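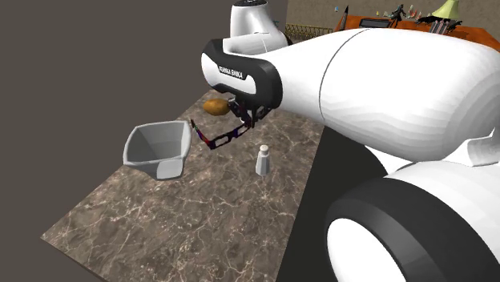
Cómo comparar dos pinzas en simulación sin volverse loco

Llevo desde diciembre probando pinzas en simulador y por fin tengo un método que me gusta, así que lo comparto entero. Sirve para cualquier brazo que tengas modelado; yo lo hago con un Franka y dos juegos de dedos, los de serie y unos más largos que dibujó Josphat Magesa para nuestro proyecto, Ukham.

Lo que necesitas: un simulador con contactos decentes, los dos modelos de pinza y un puñado de objetos difíciles. ¡Difíciles de verdad! Un cubo lo agarra todo el mundo. Unas gafas, en cambio, son una maravilla para esto: finas, irregulares, con huecos por todas partes y el peso mal repartido. Si cuelgan de un extremo, enseguida se nota cuál de las dos pinzas las deja girar.

Paso 1. Fija la escena. Misma encimera, mismo cubo de destino, misma posición inicial del brazo. Guarda la semilla aleatoria en el nombre del archivo (yo no lo hacía y perdí una tarde entera).

Paso 2. Deja algún estorbo cerca. Un salero de pie o algo con forma de patata obligan a la pinza a bajar con cuidado, y ahí los dedos largos cambian mucho las cosas.

Paso 3. Lanza 200 intentos por pinza y objeto, variando solo la orientación. Con menos, los resultados me bailaban demasiado de una tanda a otra.

Paso 4. Apunta tres cosas en cada intento: si cierra sobre el objeto, si lo mantiene al levantarlo y si lo suelta dentro del cubo. Imani Swai me convenció de separar las dos primeras y fue un acierto — casi todos mis fallos con las gafas estaban en la segunda.

Paso 5. Repite la tanda con otra fricción en las yemas. Si la pinza ganadora cambia, todavía no tienes ganadora; prueba un valor intermedio antes de tocar nada más.

Un detalle sobre las mallas: la de colisión de mis gafas tenía 3.000 caras y cada contacto temblaba como un flan. La bajé a 900, revisé que los huecos de las lentes siguieran abiertos y mano de santo.

El lunes subo la hoja de cálculo con las columnas ya preparadas. Si la probáis con una pinza de ventosa, contadme qué tal, ¡que tengo muchísima curiosidad!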